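Coffee table

A coffee table is a low table that sits in front of a sofa, and I've been adding bits to this page since October because I really like them! Mostly they hold drinks, magazines and the remote, and (let's be fair) whatever people ate last night.

Heights vary, but my rule is to stay within 2 inches of the sofa seat. Dark glossy tops look great in an older style living room, especially with curved legs and a little gold trim, but they show every crumb. Rhonda Doucette, who edits the furniture pages here, likes an inlaid mat or tile for hot cups. I just use coasters.

Clearing one off goes quickly if you keep a small bin close by. Cans first, then wrappers and packets, then a soft cloth over the whole top. I do mine on Wednesday, plus any night there were snacks, which is a lot of nights.
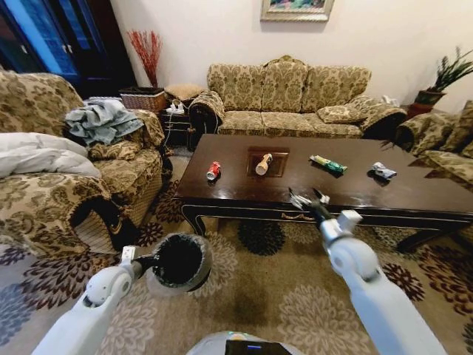
Polish is another matter, and I only bother with it when the shine goes dull. Go with the grain, use less than you think, and buff it till the cloth stops dragging. My own table is a Skaltent, bought used for 100 dollars, and it still cleans up nicely!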